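Sorting cell back at half speed

The two-arm cell at Levmont is running again after the gripper fault we reported in October. The right arm was letting go of parts early when its cable pulled tight, and it logged 26 drops before we shut it down. 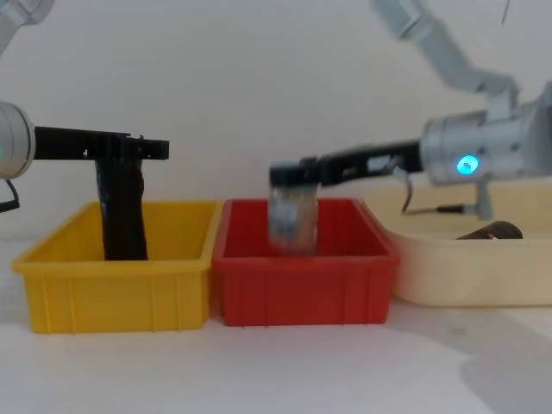 Randi Haugland traced the fault to a worn connector. She has asked everyone to check cable slack before each run. On the right arm the black cable hangs loose from the gripper housing, close to the bins, and it can snag on a rim when the wrist turns.

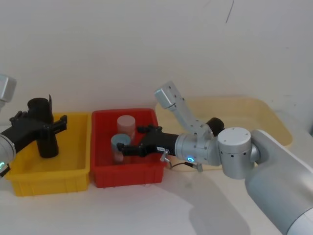 Speed stays at half until we reach 2,000 picks without a drop. If an arm lets go early, hit the stop first - then log it. Keep your hands out of the bins until both arms are parked.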